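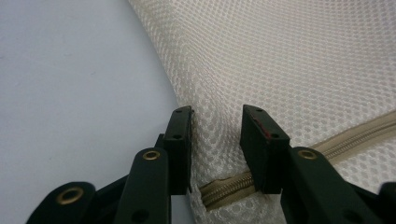
3.2 Bags and folding surface

The household part of the study looked at how soft bags are folded and put away between uses. The Histon set held 30 bags of two types: mesh bags with a zipper, and plain cloth bags. All folding was done on one work table covered with a smooth pale sheet, so that the edges of each bag could be followed from start to finish. We logged 249 folds in March. 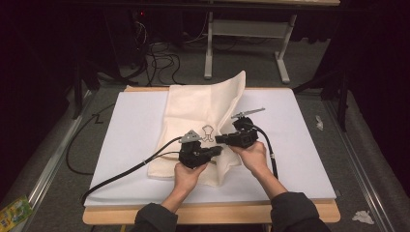
Cloth bags kept a crease once it was pressed and were scored on how well the corners met. Mesh bags were harder to score. The net springs back, and the zipper tape is stiffer than the fabric next to it, so a fold made across the tape tends to open again. Following the Wandton procedure, we let each mesh bag rest for 30 seconds before measuring. Folds that opened in that time were repeated, up to 2 times, and then entered as incomplete.

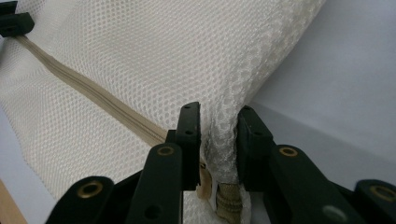 Figure 2. White mesh fabric with beige zipper tape, gathered into a narrow fold.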